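Vistau Declaration

The Vistau Declaration is a statement against the storage and transit of nuclear weapons, adopted by the town council of Vistau on Monday, May 6, 2019. It has no legal force outside the town.

Background

A campaign group formed in Dalemitz after plans were published for a military rail depot at Vondar. Its first petition drew 316 signatures. A second, circulated door to door, drew 700.
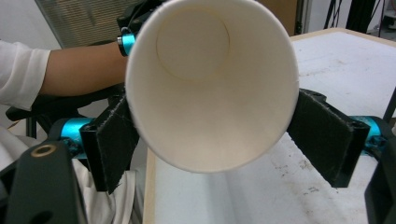 The group held its meetings in Vistau, which lies 40 miles from the depot site and had the only hall on the bus line. The council agreed to hear the petition after two postponements.

Text

The declaration runs to 564 words. It asks the national government to sign the treaty banning nuclear weapons and bars the use of town property for moving them.

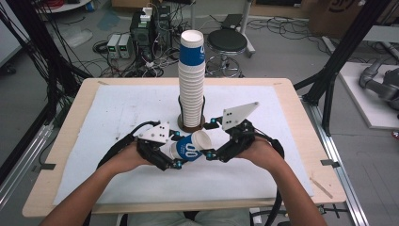
The Cusi Courier argued in an editorial that the property clause was empty, as the town owned no track and no road leading to Vondar. Supporters replied that the town did own the freight yard, which had been leased out for years.

Later events

A march from Dalemitz to the depot site was held in October and became a yearly event.
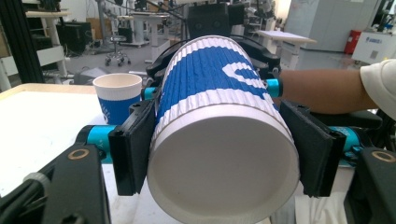 Cusi adopted a shorter version without the property clause. Vondar has not voted on the matter.

See also: Nuclear-free zone; Municipal resolution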